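Sorting Bathroom Bottles Into a Divided Basket

May
By Poppy Gosling

Every bottle I own was bought to improve me, and most of them live on their sides in a drawer. A basket with compartments won't fix my skin, but it does stop the rolling.

Empty the drawer onto a table. Check the lids, wipe off the drips, and throw out anything that has separated into layers. I lost 12 this way, including a toner I had moved house with twice.

Dark dropper-type bottles go in first, in the small compartments, where they can lean on something. Taller bottles go next to the divider with the label facing out.

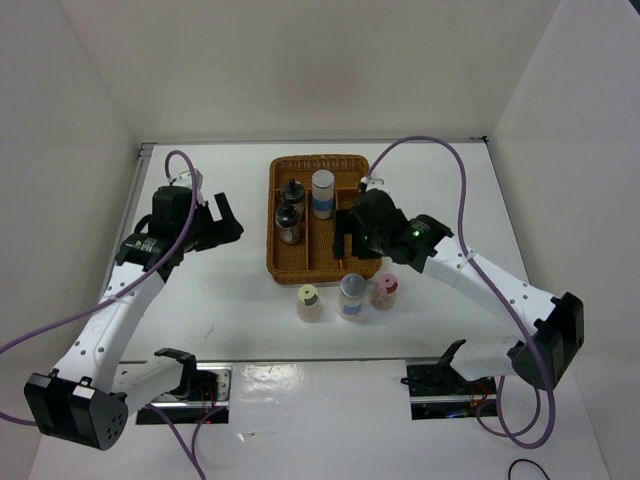
Leave the little jars for last. They fit into whatever gaps remain, and if they don't, you own too many little jars. Keep one compartment free for whatever you buy next month. You will buy something. Mine was full by the following weekend, and I'd only gone out for toothpaste.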